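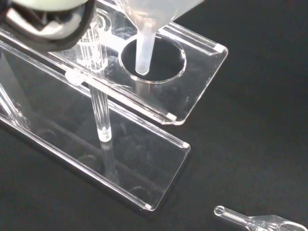

Selling handmade earrings through a campus market stall
Student project report, May 2022
Javiera Garrido and Berhanu Alemneh

1. Background

Our project looked at whether a small range of handmade earrings could cover its own costs when sold at the Edside campus market. We made the pieces ourselves in the evenings and sold them under the name Stullimlow. The range had eight designs, all on sterling silver hooks, with glass beads in dark green, amber and grey.

2. Materials and costs

Beads and findings came from Kikuchi, a wholesale supplier. The first order cost $440, including postage. We spent more than planned on backing cards, as the first lot bent when the heavier earrings were hung on them and had to be replaced. Stall hire was paid separately from our project allowance and is left out of the figures below.

3. Pricing

We started with one price for everything. After the second market we moved the longer drop designs up by $4, and sales of those did not change. Buyers asked about the hooks more often than the beads – mostly whether they contained nickel – so we printed the metal on the front of each card.

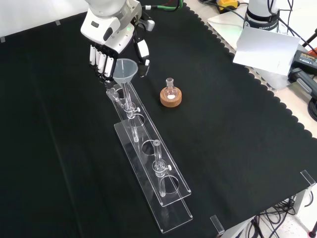 RESULTS AND DISCUSSION

Total takings were $1041 over the semester. The amber drops sold best. Two of the grey designs hardly moved, even when marked down, and we would not make them again.

The longer designs took up to 90 minutes a pair at the start, mainly in the wire wrapping. Javiera got faster with practice, but we did not keep proper records after the first month, so labour is not costed here. This is the main weakness of the report.

Leftover stock will go on the stall again in September, with clip-on fittings for two of the amber designs.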